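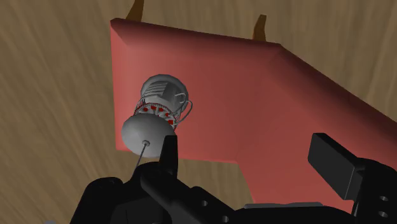 Wednesday, late

Batch 5 of the simulated set started after lunch. Target is 2175 episodes for the Getska grasping model, 400 of them held out. I ran the first group by hand before letting the script take over.

Today's pair was the red seat and the gray spacecraft model, on the wood-grain texture. The seat has two brown legs on the side away from the gripper, and it dwarfs everything else in the wrist view. Scale is randomized per episode, so a sofa can come up next to a ship of similar length. I left the range alone.

The spacecraft is the harder mesh. The dome is smooth, the middle band is all small fittings, and the looping tube sticks out past the body. The collision hull covers the loop as if it were solid. I logged this under Testisel as a hull problem and kept the episodes, with a flag.

Changed 2 things in the config: slower final approach, and a wider start pose for the fingers. Prompts now name the object by color as well as type, because "pick up the model" was too vague for the annotators at Farnerham.

Alva's render queue stalled once before dinner. Restarted it from the last checkpoint. Still to do: rebuild the hull in smaller pieces, check that the held-out list has no repeated seeds, clear the old logs off the second drive.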